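Prys Foulkes
February 10, 2023
6 min read

We use cookies to remember your settings. Accept | Manage

Buying the Second Arm: Speaker Notes

1. Opening (keep it short)

Say hello, thank the organizers, get straight to money. I love this subject and I will run over if I let myself, so watch the clock!

Who in the room has bought a robot arm? Who has bought one and then had to go back for more money within the year? Hands up. Mine is up too.

2. What the quote leaves out

Our first quote came from Hirkden and it was a perfectly good quote: arm, controller, mount, shipping. I put that number in the budget and felt very grown up.

Then the real list started. A gripper. Spare fingertips. A camera for the wrist and another one looking at the whole table. Cables long enough to go where we wanted them (we bought short ones first, of course). A tabletop we were happy to drill. A person's time to set all of it up, and that line was bigger than the cables and the cameras put together.

Slow down on this bit. People write it down.

My rule now: price the whole station. If you can't picture the table with everything on it, you aren't ready to send the order.

3. Comparing grippers

We looked at Hirkden and at Odarero. Both have two fingers, both looked great in the sales video. Ask for a loan unit and bring your own objects. Vendors demo on nice square blocks, and you probably don't work with nice square blocks.

Questions to ask on the call:
- What does a replacement finger cost, and how long does it take to arrive?
- Can I change the fingertips myself?
- Which software version will still be supported in three years?
- Who picks up the phone?

Odarero answered the last one before I'd finished asking, which I enjoyed very much.

4. The cheap stuff matters

This is my favorite part. Props! Set aside a real line for props. Ours was $468, and nearly all of it went on toy food and dishes. Soft things, flat things, round things, things with handles. A plate and a strawberry ask very different things of a gripper, and you want to learn that before you pick one.

Click through these three slowly and let people look. 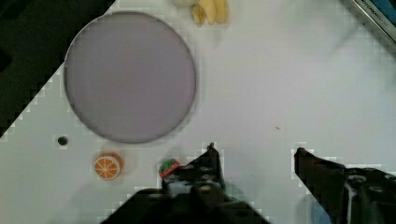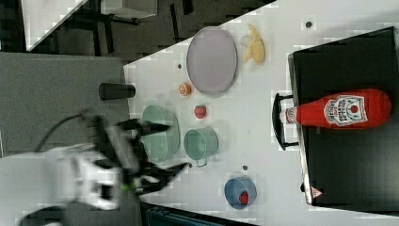
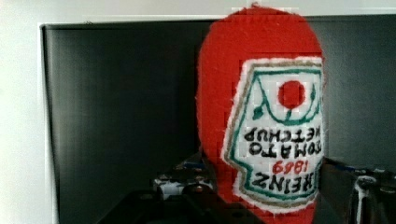

Plate, orange slice and strawberry in the first; the wider table with the stove in the second; the fabric ketchup bottle in the third.

5. A budget you can defend

Split it in three: the arm, everything attached to the arm, everything the arm touches. Our finance lead at Clilix got it in one meeting once it was laid out like that.

Add 10 percent for things you forgot. Then ask for service in writing. Heydari, our pilot project, lost 11 working days to one broken connector, and a spare would have cost less than lunch.

Order in September if your budget year ends in December. Lead times slip, and you want the boxes on site while the money still exists.

6. Questions

If it goes quiet, ask the room what they'd buy first with a small budget. I'd say a spare set of fingers, then more toys.

Leave the price sheet up while people talk.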